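El frío que no se ve

La cadena de frío de un laboratorio clínico rara vez falla de golpe. Se degrada por tramos: una puerta mal cerrada, un transporte que espera en el muelle, una sonda que mide el aire y no el líquido. En Omlow, donde Hildegard Stöcker dirige el almacén de muestras, el registro de octubre mostró 14 desviaciones de temperatura, 12 de ellas durante la descarga.

El suero refrigerado se conserva entre 2 y 8 grados. El margen parece amplio, pero un volumen pequeño se atempera deprisa y las alarmas convencionales llegan tarde. Stöcker sustituyó las sondas desnudas por sondas sumergidas en glicol, que imitan la inercia térmica del contenido – una medida barata que eliminó casi todos los avisos falsos.

Queda el problema del reparto. Mattes Lenz, técnico de Stemico, recomienda preacondicionar los acumuladores siete horas antes de la salida y separar las muestras del contacto directo con ellos. Una congelación parcial no siempre deja señales a simple vista, y algunas proteínas no la toleran.
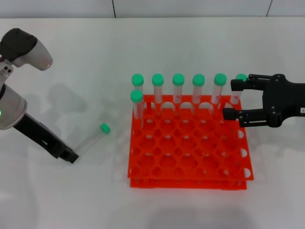 ¿Cada cuánto conviene calibrar las sondas?

Una vez al año como mínimo, y siempre después de un golpe o de un cambio de batería. En Omlow se comprueban además en dos puntos de la escala, y el certificado se archiva junto al registro de la cámara correspondiente.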